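Pollside Packing Room: Crates and Racks

Photos by Chanida Thongsuk
Posted August 20, 2020

The packing room at Pollside was refitted in June. The old timber shelving went out and steel racks came in, along with a new set of crates for the herb and salad orders. Several members asked to see what their money paid for, so we have put a page together. Yupin Kaewmanee wrote the notes.

We looked at three kinds of crate before ordering. The folding ones were cheaper but the hinges on the sample gave out after 15 days of normal use. The Rornness crates we borrowed from the Tshabalala farm held up well but did not fit the shelf depth. We went with a rigid crate in one color.

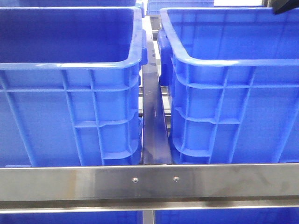
Two of the blue crates side by side on the steel rack. The ribbed walls and thick rims keep their shape, and there is a molded handle on each of the ends that face each other.

Crates go back on the rack open side up after washing. Please leave the gap between them, as it makes them easier to lift out and lets the air through. Damaged crates should be left by the side door with a tag on the handle.

The refit came to 2,000 for racks and crates together, including delivery. A further 29 crates are on order for the fall season and will be kept in the back store until the second rack is up. Anyone who still has a borrowed crate at home can drop it off on any packing day before noon.

More galleries: Seed Room | Loading Bay | Open Day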